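The small gray cabinet

When we moved to this apartment in November, I had one suitcase, two boxes of books and no furniture of my own. My friend Afroza was leaving for another city and she offered me her nightstand. I said yes before I saw it. It has three drawers, and I carried it up the stairs with her brother, one drawer at a time and the body last.

For the first weeks it stood beside my bed, as it should. But I am a person who puts things down and forgets them. Keys, receipts, a cup from the evening before, the cable for the phone. One morning I was late for work by 10 minutes only because I could not find my bus card, and it was lying under all this. So I made a rule for myself: on the top there can be a bowl and something to eat, and everything else must go in a drawer.

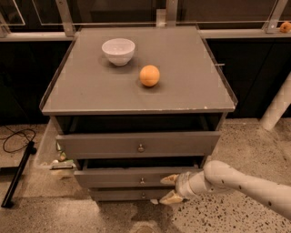
The rule is simple, but the drawers needed more thinking. In the top one I keep what I use each day, so the keys and the card live there now. The middle one is for medicine, tape and batteries. The bottom one is for papers, and I confess I do not open it very often. My mother would say this is the drawer where letters go to sleep.

I also thought of painting it. The gray is a little worn on the edges of the drawers, and there is a small scuff on the top, near the front corner. I even went to the shop and looked at the colors for a long time — there was a dark green I liked very much. Then I came home with a bag of oranges and no paint. Maybe in spring I will try again, when I can keep the windows open.

Afroza called last week and asked if I still have her cabinet. I told her it is my cabinet now. She laughed and said she misses the round knobs, because her new one has only a hole for the finger and it catches her ring each time.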